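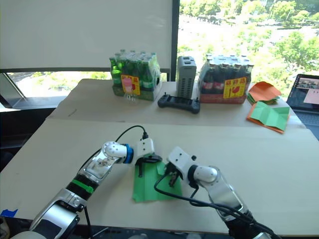
Vesach Cooking Club, Oststead — Home Kitchen Pages

Spinach and Potato Turnovers

These turnovers are good for a lunch box, and they taste almost better on the second day. The dough is simple and forgives many mistakes. The filling needs more attention, so please begin with it.

For the filling you need 1,000 g of potatoes, 2 onions, a large bunch of spinach, salt and black pepper. For the dough you need three cups of flour, 100 g of cold butter, one egg, 2 spoons of sour cream, a pinch of salt and a little cold water.

Boil the potatoes in their skin, peel them while they are still warm, and mash them with a fork. Some small lumps are welcome. Fry the onions slowly until they are golden. Add the spinach to the same pan and cook it until the water is gone. Mix everything and let it cool down completely. Warm filling melts the butter in the dough, and then the bottom tears.

Rub the butter into the flour with your fingertips, add the egg, the sour cream and the salt, and bring it together with a spoon of water if it feels dry. Wrap it and put it in the refrigerator for half an hour.

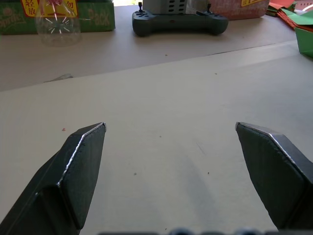 Roll the dough thin on a floured table and cut it into squares as wide as your hand. Put one spoon of filling in the middle, wet the edges, and fold each square to a triangle. Press the fold gently with the side of your hand. It does not have to be as crisp as the creases on the two dark fingers in the photo, but it should lie flat. On the tray, leave a wide gap between the pieces like the one between the fingertips there — the turnovers grow to the sides in the oven.

Brush them with milk and bake in a hot oven until the corners are brown. In my oven the back row is ready first, so I turn the tray once. Serve with sour cream or with a pickle salad. You can also freeze them unbaked and put them in the oven directly from the freezer, only a few minutes longer.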